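Sorting Day at Grudico, Sun 16 June

Our small textile workshop in Plernavby opens its tables two times in a year, and this was the winter one. The theme was the colour green, so please forgive us if you prefer other colours.
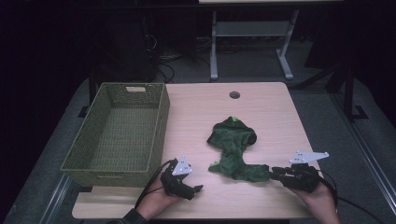
Olive-green basket, still empty, and a dark green cloth on the table.

The basket has a handle opening cut in the rim, which I like very much for carrying. The weave is tight, so small things do not fall through it.

I am fond of the little patch of lime green on top of the cloth. It makes the dark colour look darker.

In one season we sort more than 1,000 pieces at Grudico, and most of them go to our neighbours at Mussa. Everything is folded there a second time before it goes on the shelf.

The next sorting day is in November. Please bring clean fabric only, two bags for each household. The parking is behind the Brereo building and the side door is open from the morning.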